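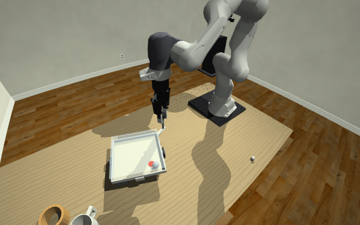
Residence Permit Renewals Through the Benavides Counter
Speaker notes, 05/05/2021

Slide 1. Welcome the agencies. The session covers renewals only. First-time permits remain with the main office.

Slide 2. Where to apply. Since the Zelleo branch closed its window, all renewals are received at Benavides. Courier packets go to the Skovatard address - please read it out twice.

Slide 3. Last year's volume. The counter received 3124 renewal files and returned 1824 of them for missing pages. Pause here for questions. 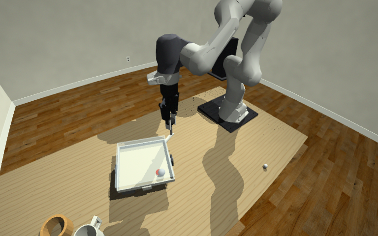
Slide 4. The most frequent omission is the proof of address. A lease must carry both signatures and cover the date of filing. Utility bills are accepted only in the applicant's name.

Slide 5. Fees. Payment is made through Zekix before the visit. Cash is not taken at the counter. The receipt number goes in the upper box of the form.

Slide 6. Passports are held for up to nine working days. Applicants with travel booked in June should file this month.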